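Project Diary, Sexual Health Education Office, Pirkthorpe
July 18, 2024

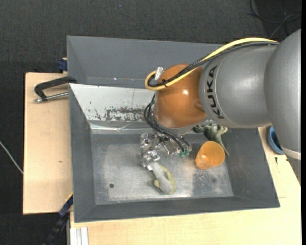 The question box was opened at 9 this morning in the presence of Rongrong Tang and myself. It held 16 slips, the largest number since the adult evening course began. Four concerned shared restrooms and changing areas, a subject the present course outline does not address at all. Two of the writers said they avoid public facilities altogether, and one plans the working day so as not to need them.

Ms. Tang takes the view that this belongs in the session on body image. I am inclined to place it with anxiety and privacy, where the material on medical examinations already sits. We agreed to leave the matter open until Ruan Nkosi returns from Abugri. He wrote most of that session and should be consulted before it is altered.

A further slip asked whether a strong attachment to a character in a story is a sign of something wrong. The draft reply states that such attachments are common, that they are not in themselves a disorder, and that a person who is troubled by one may speak to a counselor in confidence. Ms. Tang struck out "harmless" from my second sentence on the grounds that we cannot know this for every reader. I accepted the change.

The revised booklet came back from Kuster. The print order stands at 700 copies, of which 249 are in large type. Page 9 still carries the old heading on consent and must be corrected before the order is released. I telephoned twice and left a message on the second call.

The afternoon was given to the Vustine evaluation forms. Attendees continue to ask for longer discussion and fewer slides. Several requested that the sessions on desire and on long relationships be held on separate evenings, and I have marked this for the autumn schedule. One person objected to the word "partner" throughout and proposed no alternative.

Room booking for the next course is still unconfirmed. Write to Mr. Nkosi tonight regarding the restroom slips and enclose copies with the handwriting removed.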